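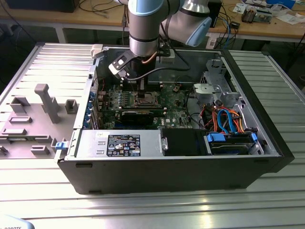 The bus to the Irneo recycling yard leaves from the north side of the train station at 8:40 and takes half an hour. I took it on a Wednesday in April, when the yard holds its spring open day. Most of the people on board were going to the same place, and several had brought old laptops in shopping bags, which the yard accepts free of charge.

I went because our town is about to change how it handles household electronics. At present we have one collection weekend in the fall, and the line of cars backs up to the bridge. Irneo serves an area a little larger than ours and has run a year-round drop-off for six years. I wanted to see what that looks like on an ordinary day and what it costs.

Check-in was at a folding table inside the gate. Visitors got a paper badge, a yellow vest and a map. Closed-toe shoes were required, and one man in sandals was lent a pair of rubber boots.

Our guide was Yayra Sowah, who manages the drop-off side. She started at the scale house. Every load is weighed on the way in, and the weight goes on a slip with one of four codes: screens, computers, small appliances, cables and chargers. Batteries are pulled out at the counter and go into steel drums filled with sand. Last year the yard took in 3,051 loads from households and 928 from schools and offices. The office loads are fewer but heavier, she said, and they tend to come in December and June.

From there we walked through the sorting hall. It is loud, and the vests are not just for show — forklifts cross the visitor path in two places. The hall is unheated. Staff work in two shifts, and the second one ends at 9 p.m. so that people can drop things off after work. I asked whether the late hours were worth it. Sowah said a third of all household loads arrive after five. 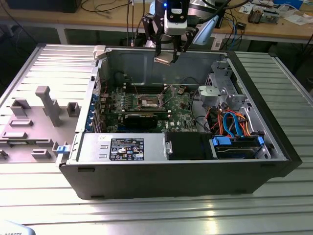 The question I heard most often from other visitors was about data. People hold on to dead computers for years, worried about what is on the drives. Irneo's answer is a written receipt. Drives are shredded on site, and the serial number is entered in a log that the owner can ask to see. There is no charge for up to two drives. I think a receipt like that would do more for our collection numbers than another flyer.

After the tour there was a talk in the break room by Ilango Thevar of Ramasamy, the hauling company that has the transport contract. He went through the costs line by line. Fuel and driver time are the largest, and they depend mostly on how full the truck is. Ramasamy will not send one out under 60 percent full. He advised small towns to share a pickup day with a neighbor, and he named Arnolum as a town that cut its bill this way.

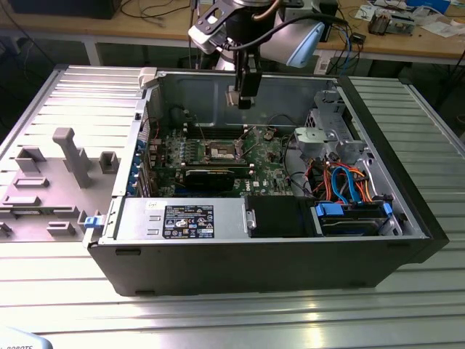 Desktop tower with the side panel off, Irneo open day.

Lunch was soup and bread from Emeo, the bakery across the road. It was good, and they ran out of the lentil by 12:30. There is no other food within walking distance, so bring something if you plan to stay into the afternoon.

Parking is limited to the gravel lot behind the scale house. The bus back runs once an hour until six. I have asked Sowah for a copy of the fee schedule and will bring it to the next public works meeting, along with Thevar's handout on shared pickups.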